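Home | Module outline | Sessions | Reading | Coursework | Contact

Planning and Paying for Robot Equipment
Session notes, Automation in Practice
Updated 2019-11-25

Bring these with you, as we'll be scribbling on them. You'll also want a calculator and the blank budget sheet from the course page.

Last session we talked about what a handling robot can do. Now we get to the part I enjoy even more, which is working out what one will cost you, in what order to buy the bits, and how to ask for the money without getting a nasty surprise in the second month. I know budgeting sounds like the dull end of the subject. Please give it a chance! A good equipment plan is a small piece of engineering in its own right, and you can learn a great deal about a robot by trying to write down everything it needs.

1. Start with the task, on one page

Before you open a single catalogue, write down the job. What is being picked up? How heavy is the heaviest one and how light is the lightest? Where does it start and where does it finish? How often does it have to happen, and who will be standing nearby?

Our running case is Drurno, a small packing firm that makes up mixed fruit baskets. They want one station that can pick a piece of fruit and place it in a basket. They don't need it to be fast. They do need it to handle fruit of different sizes without bruising it, and the whole thing has to fit on a table they already own.

Notice how much that one page settles. "Different sizes" means the gripper has to open wide enough for the largest orange and close far enough for something thin. "Without bruising" means we need some control over gripping force. "A table they already own" means we have to find out how much that table can carry, and whether it wobbles (it does, a bit).

A common mistake in past coursework is to write the page around a robot the student already likes the look of. If your task page mentions a model number, start again.

2. The arm is only one line

When people say "we're buying a robot" they nearly always mean the arm. On your budget sheet the arm gets one line and there are plenty of others:

- the arm and its controller
- the gripper, plus spare fingers or finger pads
- the camera, its mount and its cable
- the adaptor plate between wrist and gripper
- mounting hardware for the table
- safety items: stop button, any guarding, floor marking
- a computer, if the controller can't run the vision software
- software licences, and whether they renew yearly
- delivery, unpacking and setting up
- training for the people who will use it
- consumables, including the things you practise on

That last one gets left off all the time. For the Drurno exercise we assume a trial period with real fruit, and real fruit goes soft. It has to be bought again and again. Put it in.

Adaptor plates are my other favourite. They're cheap, they're boring, and if yours hasn't arrived then an arm and a gripper sit in two boxes looking at each other. Order the plate with the gripper, from the same supplier if you can, and get the bolt pattern confirmed in writing.

3. Comparing quotes

For the class exercise we have two gripper quotes. Both are for a two-finger electric gripper with adjustable force.

Haugland: 1,010 pounds. Includes the adaptor plate, one set of spare finger pads and delivery.

Clodport: 632 pounds. Gripper only. Adaptor plate, spare pads and delivery are listed separately and come to 351 pounds in total.

Do the sum before you form an opinion. Clodport comes to 983 pounds once you've added everything, so the gap between them is 27 pounds. On first reading most groups plump for Clodport straight away because 632 looks so much smaller than 1,010. With like set beside like, price hardly separates them at all and you can get on to the interesting questions. Which one opens wider? How long is the lead time? Can you buy pads singly? Does the warranty cover wear on the fingers? Is there somebody at the other end of the phone?

Make yourself a table with the same rows for every supplier, and where a quote doesn't mention something, write "not stated" in the box. Don't leave it blank and don't put a nought. "Not stated" is a question to send back to the supplier, and I'd expect you to have sent at least one before the quote goes anywhere near a signature.

Also check:
- whether VAT is in or out (both of ours are without)
- how long the price holds
- the currency, for anything coming from abroad
- what has to be paid up front

4. Borrow before you buy

Do ask for a loan unit. Suppliers are often much more willing than students expect, particularly outside their busy season. August is a good month to try, and it's also when a small firm may have a table free.

A trial only helps with your plan if you know beforehand what you want from it. For Drurno we might write:

a) Does the gripper opening suit the largest fruit on the order sheet, with room to approach?
b) Can the lowest force setting hold the heaviest fruit?
c) Does the wrist camera still give us anything useful once the fingers have closed?
d) Can the fingers get down near the wall of a basket?
e) How long does it take a new person to set up a pick from scratch?

Each answer should change a line in the budget, or leave it alone for a stated reason. If the answer to (d) is no, you may need narrower fingers, and that's a cost. If the answer to (c) is no, you may want a second camera on a stand, which brings a mount, a cable and more setting up. I love this stage. You begin with a vague worry and finish with a figure you can defend.

5. What the wrist camera sees, and what that costs

Question (c) deserves a section to itself because it catches people out. A camera at the wrist is a lovely thing for lining up an approach, and it saves you buying a stand. Once something large is in the fingers, though, much of what it can see is the thing being held.

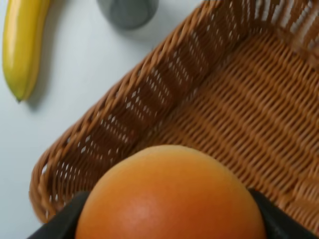

Zorkmont put it rather differently when we shared the draft budget with them, saying that they would always price the second camera from the start and strike it out later if the trial went well, as going back for more money in the middle of a project had cost them more in lost weeks than any camera. They also felt our training line was far too thin, and that two people should be trained at the very least, so the station doesn't stop when one of them is on holiday.

I've come round to the second point completely and have changed the sheet. On the first I'm still in two minds. Pricing it at the start is sensible, but a budget full of things you might strike out soon gets cut by somebody else, and they may not cut the ones you'd choose. My suggestion is to have a separate heading called "Depends on trial", with the question from section 4 written next to each item. Then whoever holds the purse can see exactly what the money is waiting for.

For the round fruit in our case, a single wrist view close up does give you the top of the fruit with a finger on either side, and part of the basket behind it. Whether that's enough for placing depends on how exact the placing must be. Argue it either way in your coursework, so long as the cost follows from the argument.

6. Order of buying

Work backwards from the day you want to start.

First, anything with a long lead time, usually the arm. Ask, don't guess.
Second, the gripper and plate together.
Third, camera and mount, after the gripper drawings have come, so you know there's room for both.
Fourth, safety items. They must be there before the arm is switched on, so "fourth" means fourth to order and still early to arrive.
Last, consumables. Nobody wants a crate of oranges waiting on a late controller.

Leave some slack between deliveries and the start date, and show it on the plan as slack. If you hide it inside other tasks it gets used up without anyone noticing.

7. Running costs

The purchase is year one. Your sheet needs a year two column as well: pads, licences, a service visit, and somebody's time to look after the thing. Time is a real cost even when the person is already on the payroll.

For next session

- Fill in the budget sheet for the Drurno station, both columns.
- Put the Haugland and Clodport quotes into one table, with every "not stated" marked.
- Write one question to each supplier.
- Choose 2 items for the "Depends on trial" heading and say which trial question each belongs to.

One side of A4 for the task page, please - and no model numbers on it.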